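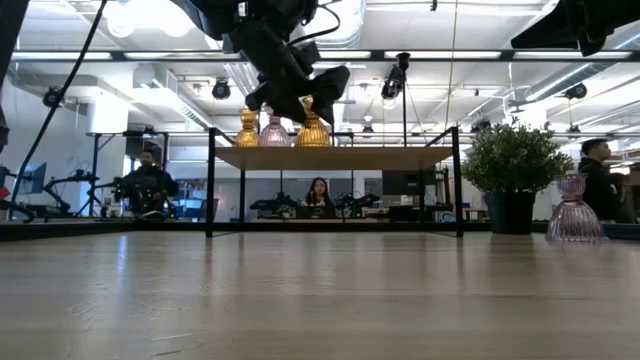
Ribbed glass vases on a small shelf with a black metal frame.

Home Shows Fan Videos Pairings Help Sign in
Search this guide Go

Section 6: Setting up your own fan channel on Plivley

Okay, so you've got your account and you've watched way too many Trereck tribute videos (same). Time to make a channel of your own! I set mine up in February for Dorden and Pîrvu scenes, mostly the ones from the lighthouse episodes, and I've redone it twice, so these steps come from somebody who has clicked all the wrong things.

1. Sign in and open My Channels. If the list is blank, refresh once.

2. Click New Channel and type a name. You can't change the name after the first video goes up, so check your spelling. Mine says "Lighthose" and it always will.

3. Pick a home show from the drop-down. Trereck is listed under T, and the spin-off books are under Other Stories.

4. Write your description. You get 400 characters, and spaces count. I put the main characters first, then whether I take requests (I do, slowly).

5. Choose who can post. "Just me" is the default. "Members" lets anyone who joins add a video, and "Approved" holds each one until you say yes.

Note: If you go with Approved, turn on email alerts in the same box. I forgot, and poor Arwel Meredith had a really lovely Dorden edit sitting in my queue for weeks.

6. Add your first video. Paste the link into the Add box, wait for the little preview to show up, then click Save. A channel with no videos won't come up in search.

7. Tag it. Use the full character names, and put a slash between them for a pairing: Dorden/Pîrvu. The order doesn't matter to the search, whatever people tell you on the boards — Iolo Prydderch tried it both ways and got the same list.

Caution: Please mark spoilers BEFORE you save. The spoiler box is under More Options, and the title shows on the front page right away. Keep the ending out of the title too, even if you've ticked the box.

Caution: Deleting a channel deletes the comments with it. There's no undo. To take a break, use Hide.

Moving videos from an old channel

Open the old channel, tick the videos you want, and choose Move To. It handles 152 at a time, so big collections take a few rounds. Your tags come along but the running order doesn't, and you'll have to drag things back into place. I do this with an episode on in the background.

If a video shows a gray square after the move, the original link is dead. Error 3412 means the same thing. Take it out or hunt down another copy.

Next: Section 7, Theme colors and banners

Last updated August 14, 2020
Contact | Rules | Back to top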